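Re: draft good practice note for small arms on shared benches

On the draft circulated in August, the editors wrote:

> Section 4 asks that any bench used for arm work be cleared of loose
> items before the arm is enabled. We think a radius of 36 cm is
> reasonable for desktop units. Sites should keep a signed sheet for
> each session. Cirnley and Tistside have both said they can live with
> this. Comments please before we move to section 5.

I've read section 4 three times now and I still can't work out who it is meant to protect. If it's people, then say people, and talk about speed, force and where hands go. If it's the kit, say that. "Loose items" covers a coffee mug, a screwdriver and the very thing the arm has been told to pick up.

Our bench at Skistmont is a desktop one and the work is ordinary office stuff. Staples in an open box, what looks like the end of a stapler, small things lying near each other on a marble-patterned top. The clutter is the job. An arm that only copes with one object on a bare surface tells us very little about whether it can be trusted on a desk.

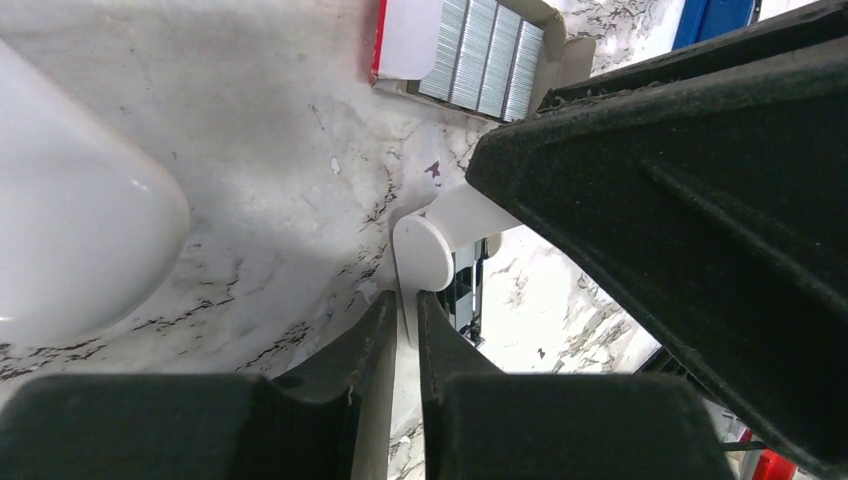
And then the 36 cm. Where does it come from? I asked this last time and was told it was "in line with practice elsewhere", and when I followed that up I got a slide from the Ibarra workshop with the same number on it and no source either. I wouldn't mind a round figure plucked from the air if the note admitted it. What I mind is that in two years somebody will be failing an audit over it.

The signed sheet bothers me more. We ran one under the old site rules. There were 17 boxes to tick, and at the end of it we had 100 sheets in a folder, every one of them ticked all the way down, including the ones from sessions where I know the stop button had been left out of reach. People sign what they are given to sign. If you want the stop button checked, make the arm refuse to start until it has been pressed and released.

What I would put in section 4 instead:

- say which objects are part of the task, and remove sharp or breakable things that are not
- set a limit on closing force at the fingers, and test it with a gauge
- keep the stop within reach of whoever is nearest the arm, wherever that person is sitting
- write down the near misses, with no form to fill in beyond a line of plain text

> We would also like to keep the whole note under 2000 words.

Fine by me. Cutting section 4 as it stands would help.

I don't expect to win this one, given that Cirnley and Tistside are already on board, but could whoever holds the draft at least mark the radius as provisional? And can we please see section 5 before being asked to agree to it?

(Skistmont bench group)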